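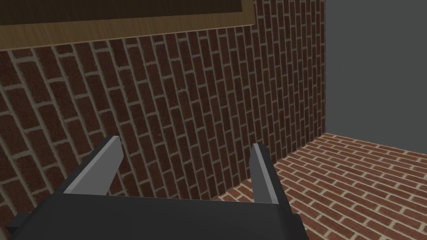 Idden, February

3.2 Sound and the withheld face in the late films

The second group of films in the study consists of the four features Vilém Zeman directed after he left the Sokol studio. Critics at the time treated them as lesser works, mostly on account of their slow pace and their small casts. We are concerned with a narrower matter, the way these films use offscreen sound during scenes of confession.

In Dikoren, the earliest of the four, the main confession takes place in a train compartment. The brother speaks for six minutes. For most of that time the camera stays on the sister, who is peeling an orange, and his voice is mixed slightly lower than the noise of the wheels. Viewers have to strain to hear him. Reviews complained of a poor print, but the shooting script held at Vundham has a penciled note beside the scene asking for the voice to be "under the train."

The later films repeat the arrangement with changes. In The Salt Office the person confessing is in the next room and the door is half shut. In Nine Winters there is no listener at all until the final shot, when a boy is found to have been sitting on the stairs. The fourth film, left without a proper release, drops the speech and keeps only the room sound.

We coded each confession for three things: who is on screen, how loud the voice is against the background, and whether the speaker's face is shown before the speech ends. Figure 6 gives the results by film. The face is withheld in every case but one, a short scene in Nine Winters that was reshot after a test screening.

The early films made at Sokol show no such pattern. There the speaker is nearly always seen from the front, in medium close-up, with music. Whether the change was Zeman's own choice or came with his new sound crew is taken up in section 4.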